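Subject: Re: [ongart-robots] Anyone get to the Urnent open day?
Date: 2018-01-12

Hi all,

Somebody wrote earlier in the week:

> I had the Urnent open day in my calendar and then the car wouldn't
> start, so I missed the whole thing. Did anyone from the list make it
> out to Novthorpe? I'd love to know if the kitchen demo is worth the
> drive, and whether they let you ask proper questions or just walk you
> past everything. Also, is the parking still terrible?
>
> I'm mostly after arm stuff. I've got two hobby servos and a head full
> of bad ideas.

I went! And yes, the parking is still terrible. I ended up on the gravel behind the tire place and walked back along the highway with my toque pulled down over my glasses. Get there early if they run another one.

So, the short version is that it's worth the drive if you like watching things happen slowly. They had three areas open. The first was the usual lobby business with posters and a video on a loop, and I skipped through that pretty quick. The second was the machine shop, which I could have stayed in all afternoon (they have a lovely old lathe and a fellow there let me turn the handles). The third was the kitchen, and that's what you were asking about.

The kitchen is part of what they call the Junden project. It's a proper counter with proper kitchen things on it, plus robot arms, and the idea is to get the arms doing the boring household jobs: moving food from a plate to a board, putting lids on, tidying up. They use toy food for a lot of it, which I thought was a bit of a cheat until I asked. The woman running the demo said a real strawberry is good for maybe a handful of tries before it's jam, and then you've got a different object than the one you started with. Fair enough!

They go through the same task over and over with small changes. Board at a different angle, plate shifted over, fruit swapped around. The run they were on when I came in was numbered 586 on the whiteboard, and I gather that was only for that one task. I watched two full goes. The first went smoothly, fruit picked up, carried across, set down, very gentle. On the second the arm went for the lemon, pinched it right at the pointy end, and the thing shot out and rolled off under a table. A kid in front of me laughed so hard he had to be taken out to the hall. The staff were good sports and just fetched it and started over.

To your other question, yes, you can ask proper questions. They don't rush you at all. I asked how they decide what clutter to leave on the counter, and the answer was that they leave on whatever a person would leave on. Some of it the arm never touches, it's simply there so the software gets used to seeing a lived-in kitchen. I asked about the tiles too, because shiny surfaces gave me no end of grief when I was trying to get my own camera to find edges last winter. She said glare off the wall did bother them early on and they mostly got past it by collecting at different times of day with the blinds up and down. I may try the same at home, though my blinds are in sorry shape.

I took one decent picture between runs, the rest are all backs of heads:

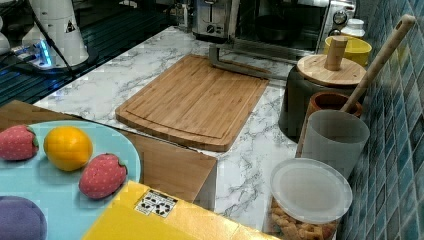

The Junden kitchen counter at Urnent, with the toy fruit on its plate and an arm base at upper left.

I'm jealous of the cutting board, by the way. Mine at home is warped like a potato chip.

What I didn't get a good answer on was cost. I asked what a hobbyist could expect to put together on a normal budget and got a kind smile. For your two servos I'd start with a gripper and nothing else, and get it picking up something light and forgiving. There was a handout on soft finger pads, printed double-sided, and I grabbed a spare. I can scan it for the list if the attachment limit's been sorted out since December, otherwise I'll bring it to the next Ongart meetup along with the hex keys I borrowed (sorry, I know, I've had them forever).

Oh, and there's free coffee but they ran out of cups by mid-afternoon, so bring your own mug. The butter tarts were excellent and I had more than my share.

They said there'll probably be another open day in the spring. If you're still without a car by then, I've got room for a couple of people, as long as nobody minds dog hair.

Cheers from the cold end of the lake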